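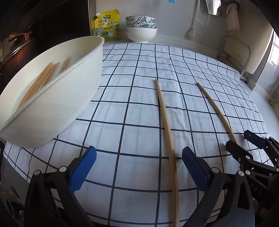 Chopsticks on the checked cloth

Print this page
E-mail this story

THE BREDSIDE ROOM

By Kalliopi Deligiannis

Posted 22/06/2018

The letter from Hiltance said the flat had to be cleared by the end of the month. Irene read it at the bus stop and then again on the bus. Her brother Paul had already been sent the same letter and had not called.

Their aunt had lived over the hardware store in Bredside for most of her life. She paid her rent in cash, in an envelope, and kept the receipts in a cookie tin. Irene found the tin on the first morning. The oldest receipt was made out to Gavalas, the man who had owned the building before Hiltance bought it. The writing on it was so faded she had to take it to the window.

Paul came at noon with a roll of trash bags and no lunch.

"Where do we start?" he said.

"Bedroom."

They did the bedroom. It was mostly coats. Paul went through the pockets because he said you always should, and he found bus tickets, a rosary and a folded bill for 50 that had gone out of use. He put it in his wallet anyway.

Neither of them talked about the money. Their aunt had lent Paul 3276 the year his shop closed, and he had paid back 200 of it. Irene knew the figure because it was written on the inside of the cookie tin lid in pencil, with the smaller figure under it and a line drawn below. She had put the lid back on before he came up the stairs.

In the afternoon they moved to the kitchen. The aunt used to feed anyone who came up. She had cooked for the whole street when the river got into the cellars, and for the men who fixed the road to Stesach, and one October for a family of six who had missed their train and stayed until the next week. Irene remembered sleeping on the floor that time, and the sound of strangers breathing.
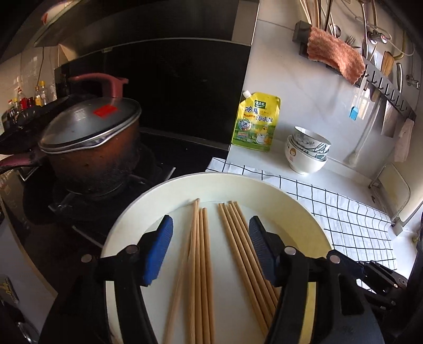
Two bundles in a cream-colored pan

"She never asked any of them for anything," Paul said. He was wrapping glasses in newspaper and not doing it very well.

"No."

"She asked me once. On the phone. She said, how is the shop, and I said there wasn't a shop anymore, and she said, well, then, how are you." He put a glass in the box. "I thought she was going to ask about the other thing."

Irene took the glass out again and wrapped it properly. Then she went to the bedroom and got the tin. She set it on the counter in front of him and took off the lid and turned it over.

He looked at it for a long time.

"That's her writing," he said.

"Yes."

"There's a line under it."

"I saw."

"What does it mean, a line? Does it mean she was adding it up or does it mean it was finished?"

Irene said she didn't know. She had been thinking about it since the morning - she had even looked through the receipts to see if their aunt drew lines anywhere else. She did, on two of them, and those were paid. But on another there was a line and then the rent went on being owed until spring.

Paul wanted to keep the lid. She let him have it, and she kept the tin, and they went back to the glasses. Around 5 the man from the hardware store came up to ask if they needed the van, and Paul said they did, and went down with him to move it closer to the door.

Print this page
E-mail this story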